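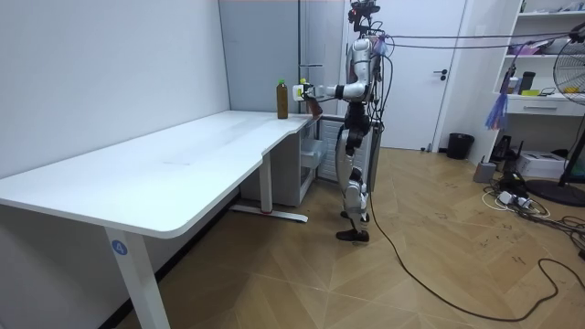 Workshop Diary, Bench 4
May 12, 2022

The session was devoted to the right hand and to the revised grip table. Gion Gisler attended to the wiring and I kept the log. The Handex controller was restarted with the force limit set at 1650, down from the 3000 used throughout April. The overhead lines were left at their present height, as the shoulder harness has not yet been approved for free standing.

Bottles remain the agreed test item. The lower fingers are to close first, around the body of the bottle, and the upper fingers are to stay extended until the wrist reports a steady load.

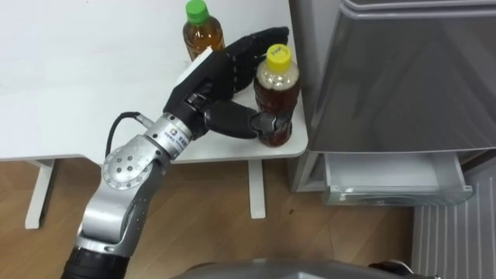
The wrist reading was entered in the log as 418, against a target of 142 at first contact. Gion attributes the difference to the cable loop at the elbow, which pulls on the module when the arm is raised. I am inclined to suspect the Sawatzky spacer and have recorded both opinions.

Océane Wong has asked that the grip table be copied to her before any further change is made. A shorter cable is to be ordered from Trutero. The door key was returned to its hook at closing.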